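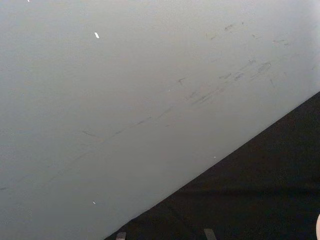
I have been meaning to write up our house rules for months now, mostly because people keep emailing to ask for them and I keep sending a slightly different version each time (sorry, Katia!). So I made a pot of coffee this morning and sat down to get them into one place, and of course I ended up rewriting half of them.

The first rule is the one I am fussiest about, and it's to look at the surface before you run anything. Scuffs are fine. A pale grey panel that sees a lot of work is going to collect streaks and smudges, and I would never ask anyone to replace one for that. What I do ask is that you know which marks were there at the start of the session. Serena Sorrentino got me into the habit of keeping a reference photo for each station, and I can't tell you how many silly arguments that has saved us. If there's a new mark, you stop and find out what touched down too hard. If there isn't, you carry on with your day!

Rule two is to wipe down, every time, with a dry lint-free cloth. Little bright specks on a plain surface look like nothing to you and me, but our detection software has picked up a crumb as an object more than once, and then off goes the arm to fetch it, very politely. I used to let this one slide when we were busy. I don't anymore.

Then there are edges. We keep a keep-out strip of 54 millimeters along every open edge, and no planned pick or place goes inside it. Remo Gatti thinks that's too generous and we have gone back and forth over it since January. He has a point on the small stations, where you lose a good chunk of your working area, but I like a number that everybody can remember without looking it up. We do agree that a light panel next to something very dark is hard on the exposure settings, so please check yours with the edge in view and don't trust the ones you saved in the middle of the panel.

Speed comes next. The first 10 cycles of any new program run slow, with a hand near the stop button - yours, and not the hand of whoever is walking by. After 600 cycles we look over the fingertips and pads, and at 2,000 we change the pads whether they look worn or not. Socorro set those numbers when we were still at the Laskowska shop, and I've never had cause to move them.

Last one, write it down. A paper notebook is fine, I still use one. Date, program, who ran it, anything odd. I'll type up the fingertip checklist next, once Remo and I have settled the edge business.

14 shares
6 comments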